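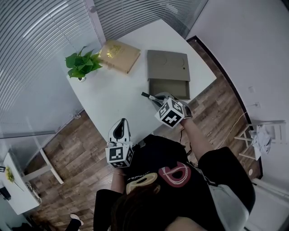
Brondau Desk Things

Brondau is a collection of short recordings of people putting small desk items away: pens and markers into boxes, notebooks into stacks, lids back on the things they came off of. It's the most ordinary activity in the world and we love it. If you have ever spent a happy half hour sorting a pen drawer, you'll feel right at home in this data!

What's in it

The current release has 3,444 clips. Each clip covers one small job at a table, such as putting a marker in a box or laying a book flat beside it. Every clip comes with a one-sentence note in plain English saying what the job was.

The clips are grouped into 13 folders, one per kind of job. Folder names are short and lowercase (pens_to_box, lid_on, book_aside and so on). We tried longer names at first and kept mistyping them.

The items

Most of the things on the tables are what you'd find in any supply closet. Markers and pens are the stars. Then come boxes with lids, which turned out to be our favorite objects by a mile, since a lid can be hinged, loose, tight, upside down, or resting against something, and every one of those makes the job a little different. Gray cardboard boxes show up a lot. So do hardcover books and folders, and we kept a few with decorated covers in the mix because plain ones look so much alike.

You'll also see things that have nothing to do with the job, like potted plants and little flower decorations. Please don't crop them out by default! A real desk has a plant on it. A few of our early users trained on tightly cropped clips and then wrote to us about poor results on cluttered tables.

The rooms

The tables were set up in 4 rooms. White tables are the most common, and there are darker ones in the January batch. Blinds were left however people had them that day, so the light changes a good deal from one session to the next. Rooms are listed in rooms.txt with a short note on the table and the floor.

How the notes were written

Mayuree Thaweesak wrote the guide for the notes and checked the whole first batch herself. The rules are simple:

Say what was moved and where it went ("put the black marker in the gray box").
Use the everyday word for the thing. It's a marker, even if the package calls it a writing instrument.
If the lid matters, say if it was open or closed at the start.
If something got dropped and picked up again, say that too.

Left and right are always from the point of view of the person doing the job. This was the other way around in the Codton preview, so if you are mixing the two, flip one of them. The script flip_sides.py will do it and leave the rest of the note alone.

Splits

There are train, validation and test lists in the splits folder. Everything from one session stays in the same list. Test uses boxes that never appear in train, although some of the markers are shared.

Known problems

The note for a lid job sometimes says "cover" in place of "lid." We fixed almost 6 dozen of these by hand and there are certainly more.

Books and folders are mixed up in places. From the top they can be hard to tell apart, and we didn't want to guess, so the word "book" in a note should be read loosely.

The folder caps_on is small. Putting caps back on pens is fiddly, and many of those clips ended up too long to keep. More are coming, and we're really looking forward to that set.

Related sets

Gondden covers kitchen drawers and uses the same note format, so the two load together without any changes. Cantero is the loader for both. Point it at the top folder and it will find the rest.

Changes

2020-08-20: added the lid_on folder, rewrote rooms.txt, removed duplicate clips from pens_to_box.

Questions and corrections

Open an issue with the clip name and the note as it should read. Corrections to a single word are very welcome, and we merge them in batches.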